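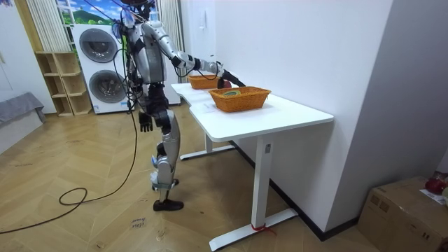 Já dá para ter em casa uma máquina que arruma as coisas sozinha?

Depende do que você chama de arrumar: se for pôr um objeto conhecido num cesto conhecido, com tempo de sobra, dá. Se for a minha cozinha num domingo à noite, esquece.

Jistton · 27 de novembro de 2018

1/ Passei o mês lendo folheto de automação doméstica e de loja, por obrigação profissional e um pouco por masoquismo. Vou largar as anotações aqui, porque no bloco ninguém entende a minha letra, inclusive eu.

2/ Primeiro, a boa notícia. A máquina de lavar já é um robô e ganhou essa parada faz décadas. Você põe a roupa, ela lava. Empilha a secadora em cima e ela seca. O que sobra para o ser humano é tudo o que acontece entre o chão do quarto e a porta redonda, e depois entre a porta redonda e a gaveta. Ou seja, a parte chata.

3/ Pegar uma coisa pequena e largar num cesto. Meu sobrinho faz isso aos dois anos (quando quer, e ele não quer). Para um humanoide, são câmera, ombro, cotovelo, punho e garra entrando em acordo sobre onde fica a borda do cesto. Já vi reunião de condomínio mais rápida.

4/ E olha que mesa branca com cesto laranja é gentileza. Contraste ótimo, nada por cima de nada. Na minha casa o cesto é bege, está sobre uma cadeira bege e dentro dele mora um gato, também bege.

5/ Segunda anotação: gaveta. Um bilhete escrito à mão com "close drawer", fechar a gaveta, resume bem o tamanho da ambição atual do setor. Não estou debochando. Fechar gaveta é difícil. Tem gaveta que emperra, tem gaveta com colher atravessada, tem gaveta que só fecha com o quadril.

6/ A Wurneck (aspirador redondo, aquele) promete no folheto uma casa "sem esforço". Meu esforço, antes de ligar: recolher cabo, levantar tapete, tirar meia, fechar a porta do banheiro. Depois disso tudo o chão já estava quase limpo. Varri o resto.

7/ Falando em cabo: repare em quanto fio preto sai das costas de um humanoide e vai embora pelo piso. Quando eu penso em robô arrumando a sala, penso também em quem vai arrumar o robô.

8/ Loja, agora. Trabalhei no estoque da Serrano e lá a conversa é outra. Esteira, etiquetadora, leitor de código: tudo isso funciona, e funciona bem, desde que a caixa venha igual à anterior. Em maio chegaram 149 caixas de um fornecedor novo, com a aba um dedo maior. A linha parou até a hora do almoço.

9/ Quem resolveu foi a gente, com estilete e fita. 40 minutos depois de alguém ter a ideia. A manhã inteira antes disso foi gasta lendo o manual.

10/ Preço. A Narkby tem um braço de bancada por 2000 euros, sem a garra. A garra é à parte. É como vender colher sem a concha, mas anoto aqui que o suporte deles responde e-mail, coisa que o da Wurneck ainda não descobriu.

11/ Me perguntaram por que insistir em pernas. Para pôr coisas num cesto em cima da mesa, um braço parafusado na mesa bastava. O argumento é que a casa foi feita para quem anda: degrau, corredor, prateleira alta. Aceito o argumento. Só noto que o humanoide já chegou de sapato preto e na minha casa se entra descalço.

12/ Meu placar, sem rigor nenhum. Lavar e secar: máquina. Aspirar: empate, com prorrogação. Guardar objeto no cesto: está aprendendo. Dobrar lençol de elástico: nem ela nem eu.

13/ Prazo? O folheto mais otimista fala em 7 anos. Anotei na porta da geladeira, ao lado do telefone do encanador. Enquanto isso vou lá estender a roupa, que a lavadora apitou na altura do post 9 e eu fingi que não ouvi.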